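Pendcombe Neighbors' Newsletter
December

From the language table: writing letters again

Many of you know the language table, which meets in the side room of the Pendcombe library at seven in the evening. We are people who came to this town from other countries, and some people who were born here and like to talk with us. In autumn we made a small change in our program. We stopped doing the grammar sheets and started to write letters by hand. I was asked to tell in the newsletter how it is going.

The idea came from a complaint. One woman at the table said that her English is good enough for the telephone and for the supermarket, but when her neighbor lost his wife she did not know what to put on the card. She bought the card, she wrote only her name, and she was ashamed of it for a long time. After she told us this, the table was quiet, and then almost everybody had a similar story. A thank-you note to a teacher that was never sent. A letter to a landlord which sounded angry when the writer was only worried. So we decided that we will learn this.

We begin each evening with a situation, for example you must say no to an invitation, or you want to ask the people upstairs to walk more softly. Then we write for 30 minutes without speaking. It is hard for me to be silent so long, but I have learned to like it. After this we read the letters aloud, if we want to. It is also allowed to put the letter in your bag and read nothing.

What I find most difficult is the beginning. In my first language a letter starts with a long greeting, where you ask about the health of the whole family, and only on the second page you come to your business. When I do the same in English, my American friends at the table laugh in a kind way and ask me when the letter will start. But when I write in the American manner it feels to me as if I walk into a house with my shoes on. We discussed this a whole evening. The advice I received was to keep one warm sentence at the top, and then go to the point. I now do this, though sometimes it becomes two sentences.

The ending is also a question. "Best" seems to me very short. Best what? "Yours truly" was explained to me as old-fashioned, but I like it and I use it.

For marking the drafts we use colored pens. Each person chooses a color and underlines the sentence they like best in the letter of another person. We do not mark mistakes unless the writer asks for it.

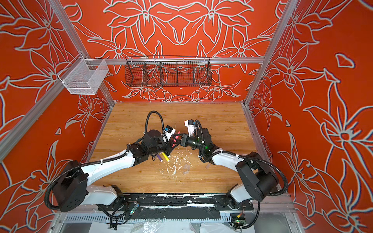
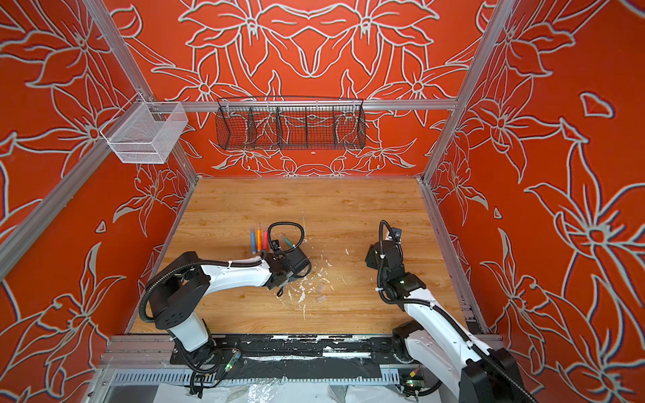 In the beginning we marked everything, and the pages came back looking like a road map. Two people did not return after that evening, and I think we were too strict. Since we underline only the good sentences, people write longer letters and they try harder words. The mistakes get smaller by themselves, or at least they disturb us less.

We have also started to exchange letters with a reading circle in Brosirley. They write to us and we answer, and it takes as long as the mail takes. I had forgotten how it is to wait for an envelope. My last letter from there was four pages about a pear tree, and I had to look up the word "graft," which I knew only from the newspaper with a very different meaning. I answered with the story of my grandmother's plum jam. It is not a great story but it has a goat in it.

The paper comes from Kamaden, the stationery shop next to the bakery, which gave us a box of 300 sheets that had become a little yellow at the border. We like the yellow. If you write with a fountain pen, please know that the ink spreads on this paper, so bring a ballpoint or a pencil.

Some practical things. In December we meet as usual, but we will write only holiday cards, and you should bring your own cards and stamps. The library asks us to be out of the room by half past eight. There is tea. The sugar is finished, so if somebody can bring sugar it would be very welcome. You do not have to sign up and there is no fee.

You do not need good English to come. You also do not need bad English. If you would like first to exchange a letter before you meet us, leave one at the library desk in an envelope marked "Language table," and one of us will answer it by hand.

Yours truly,
the language table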